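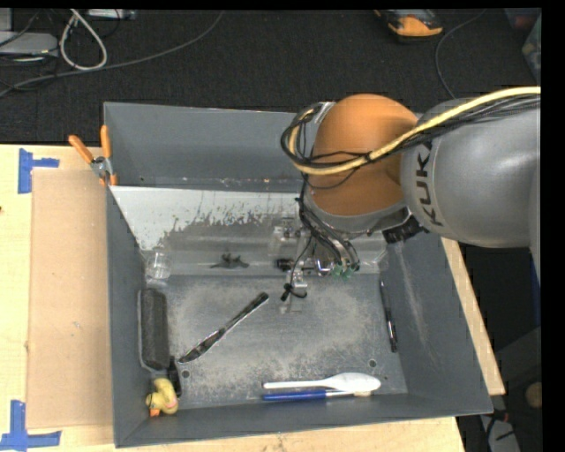

Mixed-item bin picking on a tabletop cell. Gray sheet-metal bin, KUKA arm, single slender finger fitted with a small black tip.

Gandcombe Sloped-Wall Picking Bin, and what to budget around it

459 shares | 2 comments

The bin is the cheapest thing on your purchase order and the one you will have the most meetings over. We have sold the Gandcombe to labs, packaging shops and one very patient school district, and in each case the arm was approved in an afternoon while the bin went through three rounds of email. So we have tried to put everything the emails ask for on one page.

What you are buying

The Gandcombe is a sheet-metal bin with four walls that lean outward from a flat floor. The lean lets a wrist get down to the floor near the edges without introducing itself to the rim. Straight-walled bins hold more. They also hold the last item in the corner, permanently, while an expensive arm hovers over it thinking.

Walls ship flat and separate from the floor. You can bolt them or clamp them. We recommend bolting, and most of our customers clamp, having told us on the phone that they would bolt it next week. Spring clamps from any hardware store will do. Buy more than you need, as they wander off.

The finish is plain gray. We get asked for white every month or so. White looks lovely in the brochure and gives your vision people a floor that disappears under a white plastic spoon. Gray is dull and you can see a pen on it.

Pricing

Bare bin, flat-packed: $300
Extra wall, any side: call us, it depends what you did to the first one
Grellia reflective insert: quoted by length
Okitz finger, slender, with replaceable tip: quoted with mounting bracket
Full tabletop planning package, bin through cabling, arm not included: from $4000

The planning package is where people raise an eyebrow. It covers a layout drawing, a mounting bracket matched to your flange, cable routing, a day of setup and a day of Ojārs Žukauskas, our applications engineer, looking at your table and sighing. Customers who skip it tend to buy most of it later, one piece at a time, at list price.

Choosing what goes in the bin

People spend months comparing arms and then test with a box of identical wooden blocks. If your real work is identical blocks, congratulations, you need a much cheaper system and we will tell you so.

For anything else, get a mixed set. You want something long and soft, something thin that lies flat, something with a handle, and something with no sensible place to grab it at all. A foam cylinder, a spoon, a couple of pens and a rubber duck will teach you more about your gripper than the data sheet does, and the lot costs less than the shipping on the gripper. Put the pen right beside the spoon. Put the duck in the corner. Your bin will get there on its own in production, so you may as well know the price of it now.

Write down which items are in the set and buy spares on the same order. Novelty ducks go out of stock in August for reasons our supplier will not discuss.

Fingers and tips

The Okitz finger is narrow, which helps with clutter and with items close to a wall. It has less contact area than a wide jaw, so heavy, slick or floppy goods may need something else. We can lend you a wide jaw for a week against a deposit. Tips are consumables. Budget for them the way you budget for printer ink, with resentment but in advance.

The Grellia insert

An optional reflective panel that stands inside the bin along one wall. Some vision teams like a second angle on the parts, some like having a difficult surface to test against, and the two groups do not eat lunch together. It will pick up dust and smears. Ask yourself who is going to wipe it, and put that name in the plan before you order.

Things that never make it into the first budget

Cable dress. A bundle that has to travel with the wrist needs slack, and slack needs somewhere to go. Price proper cable supports for every joint that moves. Also price whatever is going to keep the cables on the floor from becoming a second, lower robot.

Cleaning. Powdery residue on a bin floor is common enough with mixed goods. A soft brush and a damp cloth handle most of it. Do not blow it out with compressed air, unless you would like it in the electronics.

Locating the bin. Two routes: the Farías corner plate, which screws to your table and holds the bin in the same place every time, or painter's tape. Tape is fine for the first weeks. It costs almost nothing, comes in a cheerful blue, and lasts until somebody leans on the table. If you are logging results you mean to compare later, buy the plate.

Table. Check that yours is stiff enough for the arm you chose. A light tabletop on folding legs is a dance floor.

Guarding. Not included, not optional. Do the risk assessment for your own cell and your own people. We will happily read it, but we can't write it for you.

Lead times and returns

Bins ship from stock. Inserts and corner plates are cut to order. Unbent bins may be returned. We decide what counts as bent, and we have a very flat granite table to decide it on.

For a quote, send us your arm model, flange drawing, table size and a photo of the worst thing you plan to pick up. Ojārs reads these himself — he keeps a folder of favorites.

Prices checked 15 October 2019. Freight is extra outside the lower 48.

2 comments | Share this page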